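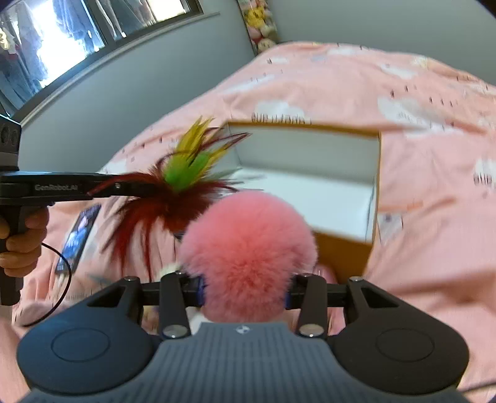 Thread: Return of the temple lintel to Wannasri

wannasri_reader
I read on Sunday that the Stuser collection agreed to give back the carved lintel, but only as a loan for 2 years. I do not understand how a thing can be loaned to the people it was taken from. Does somebody know if the town has signed?

Oldbrick44
Not signed yet. A loan is better than nothing. The museum in Wannasri is small and the lintel weighs 444 kg, so first they need a floor that can carry it.

wannasri_reader
Thank you, I did not know the weight. But the floor is a question for engineers, and the ownership is a different question. Please let us keep them separate.

marguerite_p
I must disagree a little. I visited Stuser in October and the room was full of school children. In Wannasri, how many will see it? When I was there I was alone with the guard.

VJitpraphai
Vichien Jitpraphai here, I grew up 300 meters from that temple. My grandmother could show you the place above the door where the stone is missing. With respect to marguerite_p, I do not think the number of visitors decides who is the owner.

marguerite_p
That is fair, and I am sorry if my words sounded cold. I still worry about the humidity.

Oldbrick44
The humidity did not hurt it for many centuries, it is sandstone. If you want the loan text, the library has a paper copy at the front desk. Section 2 is about who pays for the transport.

wannasri_reader
I will go and read it. Can I make photocopies there, or only notes by hand?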